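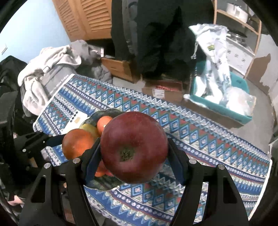
## Pince de collecte Trorkum : avis après un été et un automne d'utilisation

Nous avons reçu la pince Trorkum en juin, en kit, pour constituer un jeu de démonstrations de saisie d'objets ménagers. Le projet s'appelle Zerness et consiste à apprendre à un petit bras à ranger des courses : fruits, boîtes, sachets. On tient la pince à la main, on fait le geste, la caméra fixée dessus filme, et chaque prise devient un exemple pour l'apprentissage. À ce jour, le jeu contient 744 démonstrations retenues, toutes faites chez des particuliers, sur leurs tables et avec leurs objets.

Avis mis en ligne le samedi 12 novembre 2022.

### Montage

Comptez une bonne soirée. La notice est claire jusqu'au réglage de l'écartement des doigts, où il manque un schéma. Nous avons dû démonter la partie gauche deux fois, la biellette étant montée à l'envers. Les axes entrent en force et il vaut mieux un petit étau qu'un marteau. Une fois assemblé, l'ensemble n'a pas pris de jeu, sauf un axe que nous avons resserré en septembre.

### Prise en main

La pince est plus lourde que la Plestent que nous utilisions avant. Le poids est surtout à l'avant, et au bout d'une heure le poignet fatigue. Nous travaillons par séries de vingt minutes et nous changeons d'opérateur. La gâchette est progressive, ce qui compte beaucoup : avec la Plestent, on fermait trop vite et les exemples se ressemblaient tous au moment du contact.

### Les fruits

C'est sur les fruits que j'ai le plus d'heures. Une grosse pomme rouge foncé, comme celle de la photo, oblige à ouvrir large et à bien se centrer avant de serrer. Les patins à l'intérieur des doigts sont assez souples pour ne pas marquer la peau si on dose la gâchette. Ils accrochent mal quand le fruit sort du réfrigérateur et se couvre de buée ; dans ce cas, nous l'essuyons.

Prendre un fruit dans un saladier plein est plus difficile que de le prendre posé seul. Les doigts doivent descendre entre les voisins et il arrive d'en pousser un hors du plat. Au début, nous jetions ces prises. Nous les gardons maintenant, avec une étiquette à part, et le modèle se débrouille mieux dans les plats encombrés depuis que nous l'avons réentraîné avec.

Les agrumes de petite taille passent bien. Les poires mûres, non : la pression nécessaire pour les soulever laisse une trace. Je déconseille aussi le raisin.

### La caméra

L'objectif très grand angle montre les deux doigts, l'objet et une bonne partie de la pièce. Les bords sont sombres et arrondis, il faut en tenir compte au recadrage. Ce champ large a un avantage pour l'apprentissage : une nappe à motifs, des cartons au sol, des étagères au fond, tout cela entre dans les exemples et change d'un logement à l'autre. Nos premières prises, faites sur une table blanche au bureau, donnaient un modèle qui échouait dès qu'on posait une nappe.

L'inconvénient est que l'on filme aussi ce que les gens préféreraient garder pour eux. Nous prévenons les habitants avant chaque séance et nous floutons les papiers lisibles.

### Logiciel

Le point faible. L'outil d'import plante dès qu'une carte contient des fichiers incomplets, et il ne dit pas lequel. Nous sommes passés par les scripts de Sabbagh, l'atelier qui nous a vendu le kit – ils font le tri et recalent l'ouverture des doigts sur la vidéo. Sans eux, il faut prévoir quelqu'un à l'aise en ligne de commande.

L'étalonnage est à refaire à chaque remontage. Il prend trois minutes : pince ouverte, pince fermée, puis un tour lent au-dessus de la mire. Si on l'oublie, la largeur enregistrée est fausse et la série est perdue. Cela nous est arrivé sur une matinée entière.

### Ce qui va

- gâchette précise, bon retour dans la main
- patins corrects sur les objets ronds
- pas de câble, on passe facilement d'une pièce à l'autre
- pièces détachées disponibles chez Sabbagh

### Ce qui ne va pas

- poids à l'avant
- import des fichiers peu fiable
- notice incomplète pour le réglage des doigts
- autonomie juste pour une demi-journée

### Pour qui

Pour une équipe qui veut recueillir des gestes chez les gens sans y transporter un bras, je la recommande. Pour des essais sur un seul établi, la Plestent suffit et coûte moins cher. Note : 3 sur 5, et j'en ajouterais un si l'import était corrigé. Nous en avons commandé une seconde, livraison prévue avant la prochaine série, qui portera sur les sachets souples.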